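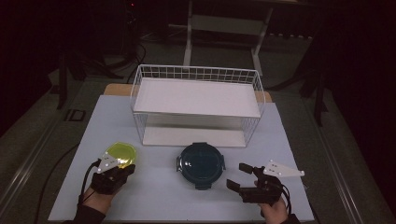 A dark teal food container with a clip on each side, and a yellow lid.

Why Leftovers Go Bad (and Who Is Eating Them Before You Do)

Last night's noodles were delicious. Leave them in the refrigerator long enough and they will grow a fur coat. The noodles did not decide to do this. Something very small moved in and started dinner without you.

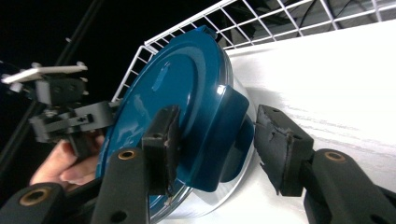

By Nabil Abu Hammour
Kitchen Science for Kids
21 Jun 2026

Food is popular. You like it, your dog likes it, and so do billions of living things too tiny to see. They are called microbes, and they float in the air, sit on the counter and ride around on your fingers, even the fingers you say you washed.

Two kinds matter most in the kitchen. Bacteria are so small that thousands of them could line up across your thumbnail. Molds are bigger, and they are cousins of the mushroom. A mold starts as a spore, a speck that drifts about until it lands somewhere nice. Bread is somewhere nice. So is the strawberry at the bottom of the box, the one you were saving.

What do microbes want?

Much the same things you do. They want food, water and a comfortable temperature. Many want air as well, though some kinds of bacteria get along fine with none at all.

Take one of these away and life gets difficult for them. That is why dry crackers last for months in the cupboard and a slice of melon doesn't. There is very little water in a cracker for a microbe to use. There is also very little fun in a cracker, but that's a different article.

What does the refrigerator do?

People think a refrigerator stops food from spoiling. It only slows things down. In a warm room, some bacteria can split in two every 20 minutes. One becomes two, two become four, and you can see where this is heading. In the cold, most of them get sluggish, like you on a winter morning.

A freezer goes further. The water in the food turns to ice, and microbes can't drink ice. Most of them aren't dead, though. They are waiting. When the food thaws, they pick up where they left off.

What does a lid do?

A lid keeps new spores from dropping in, and it keeps the food from drying out. It also keeps your onion soup from sharing its smell with the butter. What a lid can't do is throw out the microbes that were already inside when you closed it. If you stuck your spoon in your mouth and then back in the pot, congratulations, you have added some of your own.

Why does bad food smell?

When microbes eat, they leave waste behind. Some of that waste is gas, and some of the gas stinks. Sour milk is sour because bacteria turned its sugar into acid. Your nose is pretty good at noticing, but it can be fooled. Some germs that make people sick have no smell or taste, so sniffing the chicken and saying "seems OK" is not science.

Can I cut off the moldy part?

On soft food like bread, no. The fuzzy spot is only the part that shows. Below it are thin threads that can run a long way in. I once found a bowl of Meltetti (cheese, noodles, more cheese) that had been at the back of my refrigerator for 107 days. I did not look for a good part.

Try it at home

Ask a grown-up for two slices of bread. Seal each one in its own clear bag, with a few drops of water inside. Put one bag in the refrigerator and one in a cupboard, and look at them every day for two weeks. Draw what you see. Keep the bags shut the whole time, and throw them away without opening them.

Tell the rest of the family which cupboard.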